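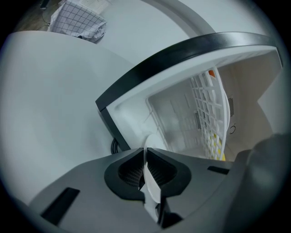
Fig. 3 White plate, held on its edge.

Home Products Guides Spare parts Contact

Section 3: Setting up and using the Vena herbal steam inhaler

Read section 2 (Safety) before you start. This section covers the Vena base unit, the standard face hood and the optional Yurt hood. If you have the travel model, use the separate leaflet in its case.

3.1 What you need

The base unit, with its mains lead
The water cup and lid
The herb basket
One hood (standard or Yurt)
A clean towel
Still water, either distilled or boiled and left to cool

Tap water can be used in soft water areas. In hard water areas it leaves scale on the heating plate and you will need to clean the unit more often (see 3.6).

3.2 Placing the unit

1. Choose a table that is level and does not wobble. You should be able to sit at it with both feet on the floor.
2. Put the base unit well back from the edge, with the switch facing you.
3. Run the lead behind the table. Do not let it hang where a child or a pet could pull it.
4. Leave the lead unplugged for now.

Caution: Do not use the inhaler in bed, on a sofa or on your lap. The water in the cup is hot enough to scald.

3.3 Filling

1. Lift off the hood and turn the lid anticlockwise until it comes free.
2. Pour in 200 ml of water. The level should come up to the line on the inside of the cup and no higher.
3. If you are using herbs, put them in the basket dry and press the basket down until it clicks. Fill it no more than halfway, as dried leaves swell.
4. Refit the lid. The arrow on the lid must line up with the arrow on the cup.
5. Wipe any drips from the outside of the cup.

The basket is made for whole or coarsely cut dried herbs. Powder passes through the mesh and blocks the steam outlet. Rasodmont sachets fit the basket as they are and should not be opened.

Caution: Never put essential oils, menthol crystals or vapour rubs in the cup or the basket. They damage the seal and can irritate the eyes and airways. Damage caused by oils is not covered by the guarantee.

Note: You can use the inhaler with plain water only. If you have asthma, are pregnant, or are choosing for a child, speak to your doctor or pharmacist before using the unit at all, with or without herbs.

3.4 Fitting the hood

Standard hood
1. Hold the hood with the wide end up.
2. Lower it on to the lid and press evenly on both sides.
3. Turn the vent so that it points away from you.

Yurt hood
1. Open out the Yurt hood and push each of the ribs into its socket. They are all the same length, so the order does not matter.
2. Clip the collar to the lid. The seam goes at the back.
3. Roll up the front flap and fasten it. Leave it rolled up until the unit has warmed up.

The Yurt hood holds more steam than the standard one and feels warmer. Start on the low setting until you are used to it.

3.5 Your first session

Run the unit once with plain water and no hood before you use it yourself. There may be a slight smell from the new seal. It goes after the first run — if it comes back, stop and contact Toldale.

1. Plug in and press the switch once for low or twice for high. The light is amber while the water heats.
2. Wait for the light to turn green.
3. Sit up, close your eyes and bring your face towards the hood slowly. Stop at a distance where the steam is warm and comfortable.
4. Breathe normally through your nose. If it is blocked, breathe through your mouth until it eases.
5. Sit back whenever you want to. Short spells are as good as one long one.
6. Press and hold the switch to turn the unit off, then unplug it.

The unit turns itself off after 30 minutes, or sooner if the cup runs dry. Most people will want far less than this. Stop at once if you feel dizzy, if your skin stings or if your chest feels tight.

Caution: Leave the unit to cool fully before you lift the lid or carry it. The lid holds hot water on its underside.

3.6 After use

1. Once the unit is cool, empty the cup and throw away the herbs.
2. Wash the cup, lid and basket by hand in warm water with a little washing-up liquid. Rinse well.
3. Wipe the base unit with a damp cloth. Do not put it under the tap.
4. Stand everything on the towel to dry, with the lid off the cup.

The standard hood can go on the top rack of a dishwasher. The Yurt hood cannot — sponge it down and hang it up open.

If white marks show on the heating plate, cover them with a little white vinegar, leave it until the marks lift, and rinse twice. Do not scrape.

Replace the seal once a year, or when it no longer sits flat. Order part 2583 from the Toldale spare parts page. The same seal fits both hoods.

Go on to section 4 if the light flashes or no steam appears.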